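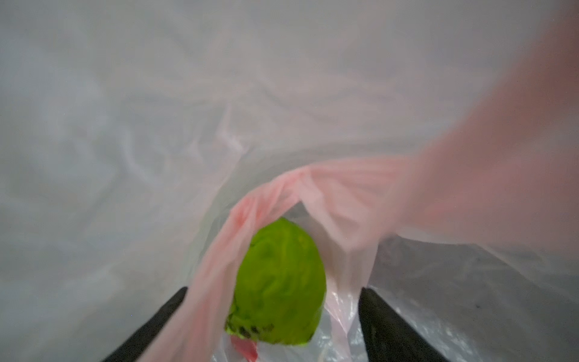 Figure 1. Plastic bag film in white and pale pink, close up.

Courses > Companion Animal Care > Feline Behaviour > Week 5 handout

Introducing a second cat to the home

Notes by Yolanda Arango, Fluvton Animal Studies
Revised Sunday, April 13, 2025

Read these notes before the tutorial. They follow the order of the lecture, except that the section on scent has been moved forward. Students last term said it made little sense where it was. The case study at the end will be used for the written task.

Why introductions go wrong

Cats don't need company in the way that dogs do. Some live happily with other cats, particularly littermates or cats that met young, but an adult cat that has had a house to itself will usually treat a newcomer as an intruder. Owners often expect the cats to "sort it out". What tends to happen is that one cat takes over the good places (the sunny window, the hallway, the kitchen) and the other spends its day under a bed.

Open fighting is easy to notice. Most conflict between house cats is quiet. One cat sits in a doorway and stares. The other turns around and goes back the way it came. An owner may see this every day and describe the pair as getting along fine – this came up again and again in the February interviews, and you should keep it in mind when you take a history.

The separate room

Before the new cat arrives, set up a room with a door that closes. A spare bedroom or study is suitable. A laundry will do if it isn't too noisy. Put in food, water, a litter tray, a scratching post, somewhere to hide and somewhere high to sit. Food and water go well away from the tray. A cardboard box on its side is a perfectly good hiding place.

The new cat goes straight to this room in its carrier. Open the carrier door and leave it alone. Some cats walk out and start eating. Others stay in the carrier until night, and they should not be tipped out or pulled out.

The resident cat keeps the rest of the house, and its routine should change as little as possible. Feed it at the usual time and in the usual place. If it always slept in the room now being used by the newcomer, move its bed out a week or so beforehand.

Scent

Cats that live together peacefully rub on each other and on the same furniture, and this gives the group a shared smell. A newcomer doesn't have it. The aim of scent swapping is to make each cat's smell ordinary to the other before they meet.

Rub a soft cloth gently along the cheeks and chin of one cat, then leave the cloth on the floor in the other cat's area. Do the same in the other direction. Don't hold the cloth up to the cat's nose. Let it find the cloth, and watch what it does. Sniffing and walking off is a good result. Hissing at the cloth, or avoiding that part of the room, means you stay at this stage for longer.

Bedding can be swapped in the same way. Don't wash everything during this period, and don't use strongly scented cleaners on the furniture the cats rub against. Later on, the cats can swap rooms for a while without meeting, which lets the newcomer learn the layout of the house and find its escape routes.

First sight

Use a baby gate, a screen door or a door wedged open a few centimetres. Have a person on each side if you can. Give both cats something they like, at a distance where each will still eat. A cat that stops eating to stare is too close. Move the bowls back and end the session while both are calm.

Short sessions are better than long ones. Owners will ask how many days this stage takes and you should avoid giving a figure. Go by the behaviour of the less confident cat.

Signs to stop:
- fixed staring with a still body
- ears flattened or turned to the side
- growling, or a tail that lashes hard
- one cat blocking the way to a tray, bowl or door

Never pick up a cat that is fighting or about to fight. Slide a large piece of cardboard or a cushion between them and guide one out of the room.
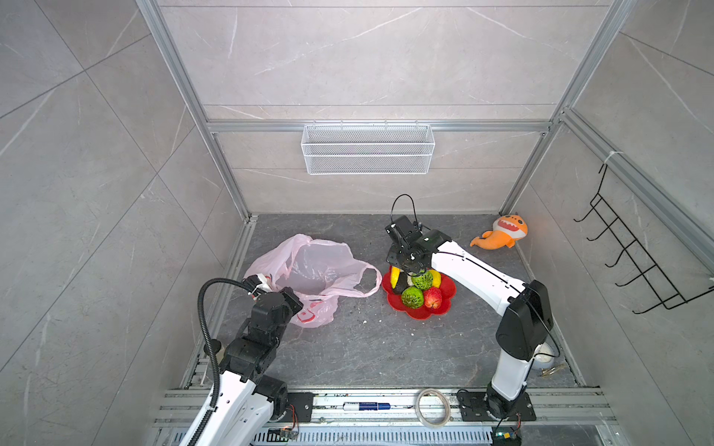 Sharing the house

Once the cats can eat and rest in view of each other, the barrier can come down for short supervised periods. Keep the separate room available. Many newcomers go on using it for months, and there is no reason to take it away.

Resources need to be spread out. Three bowls in a row along one kitchen wall count as a single feeding place, as far as a nervous cat is concerned, and the same goes for trays lined up in the bathroom. Put them in different parts of the house, out of sight of each other. Shelves and the tops of bookcases add a lot of usable space in a small flat.

Play each cat separately at first with a wand toy. If they chase the same toy, one will often hang back and watch, and it gets no exercise.

Case study: Otari and Bradik

Otari is a desexed male who has lived alone with his owner, Oldřich Hrnčiar, since he was a kitten. Bradik, a desexed female, was adopted from a neighbour who moved away. The owner let Bradik out of her carrier in the lounge room on the first evening. Otari chased her behind the couch and she stayed there overnight.

The cats were then separated for 2 days and put back together. Bradik now urinates on the bath mat. Both litter trays are in the laundry, and Otari sleeps in the hallway outside it. Mr Hrnčiar reports no fighting and believes Bradik is "being spiteful about the move".

Written task

1. What would you want a vet to rule out first, and why does it come before any behaviour plan?
2. Draw a simple floor plan and mark where you would place trays, food and resting spots.
3. Write a plan for starting the introduction again, with the signs that would tell the owner to move on or go back a step.
4. How would you reply to the owner's comment about spite? Keep it polite and in plain words.

Maximum 2 pages, not counting the floor plan. Hand it in at the tutorial.

Further reading for this topic is in the Eshun folder on the course page. Start with the chapter on house soiling, then the one on multi-cat homes.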